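Speaker notes – laundry in small apartments
Plavolside tenants' evening, 8 April 2012

Start with the survey. Barta sent it to 394 households in Hudumgate in January. Most of them have no laundry room, and the living room does the job. Say that early, people relax.

Slide 2. Where clothes wait. Sofa arm, chair back, foot of the bed. Ask for hands on each. Don't rush this part, the room usually wants to talk.

Slide 3. A perforated basket on the floor near the gray sofa, with red cloth still crumpled on the sofa. Short distance, so sorting can be done from one seat.
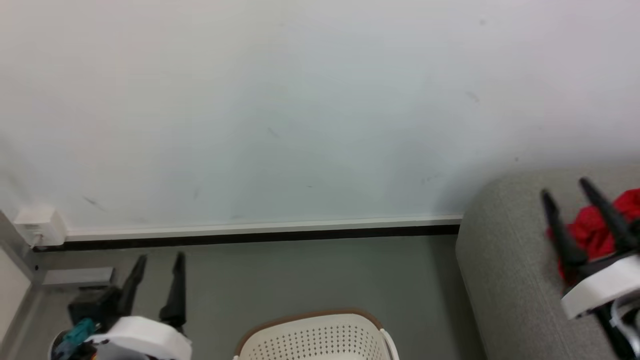

How often should a basket be emptied?
Every 3 days for two people, and every day if there are towels in it.

Slide 4. Folding. Fold on the sofa seat, stack on the arm, carry the stack away before dinner. The Ralo building tried this for a month and most households kept it up. Mention the ones that didn't – they had stairs.

Slide 5. Costs. A shared drying room in Plavolside came to 1160 a year, cleaning included. Hudumgate has set aside up to 1000. Leave the gap on the screen and take questions on it.

Handout is the one-page sorting list. Pass it out after slide 5, otherwise they read it during the talk.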